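Pevard (software)

Pevard is a grasp planning and motion control package for two-armed picking stations, written mostly by Tetsuya Uchida and Miloslav Kollár at Brorex. It grew out of an older planner, Amano, which handled rigid boxes well and treated everything else as a rigid box.

Bags were the undoing of Amano. A plastic mailer changes shape when touched, so Pevard throws out its surface model after each contact and builds a new one, a job that takes 60 milliseconds on a good day. 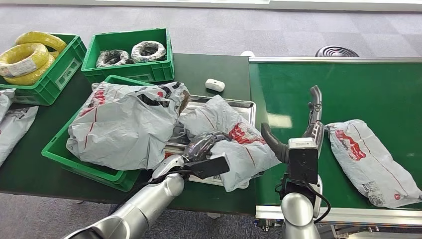

The planner scores up to 200 candidate grasps per cycle and keeps the best 2, one for each arm. A separate module, Wotonholm, stops the arms from wanting the same spot. Its settings file has 147 entries, and the manual explains most of them. Version 2 added a retry limit, after a test in December in which the software spent a night politely regrasping one bag.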